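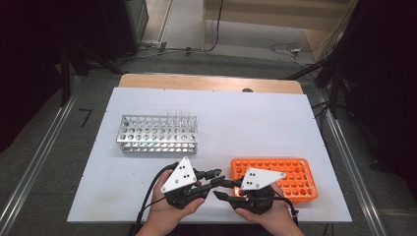
Chapter 4: Water We Share

December. By Tamsin Wihongi

A town's drinking water passes through many hands before it reaches a kitchen faucet. It falls as rain or snow, moves across fields and parking lots, collects in a river or sinks into the ground, and enters a treatment plant. At each stage it picks up something from its surroundings. Some of what it gathers is harmless, and some must be removed or kept below a set limit. This chapter examines how communities decide what those limits should be and how they check that the limits are met.

The main case study is the Skaturine watershed, which supplies the towns of Cornden and Grotunville. Cornden draws its water directly from the river. Grotunville, farther downstream, depends on 32 public wells. The two towns share a source, yet their residents receive water of quite different character. River water changes quickly after a storm. Well water changes slowly, and a problem that enters the ground may take years to appear.

During the study period, the district laboratory at Mathias received 1,271 samples from Cornden and 2,351 from Grotunville. Each was tested for nitrate, hardness, and bacteria. Nitrate received special attention in the lower valley, where most of the land is farmed. Students should note that a single high reading does not establish a trend — repeated sampling at the same point, under similar conditions, is required before a conclusion can be drawn. 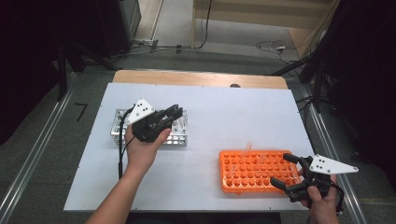 Deborah objected at the Grotunville public hearing that monthly averages told her very little about the water her family drank on any given morning, and she asked that the readings for each well be published separately. Her request raised a question that returns throughout this chapter: how much detail does the public need in order to judge whether a supply is safe? The district later agreed to release results by well, and 81 households asked to receive them by mail.

Section 4.1 traces the path of water through the Skaturine basin. Section 4.2 explains the common tests and the units in which results are reported. Section 4.3 turns to the law — who sets the limits, who pays for testing, and what a town must do when a limit is exceeded.

Related chapters
Chapter 2: Rivers and Their Basins
Chapter 3: Soil, Farms, and Runoff
Chapter 5: Wastewater
Appendix B: Reading a Water Quality Report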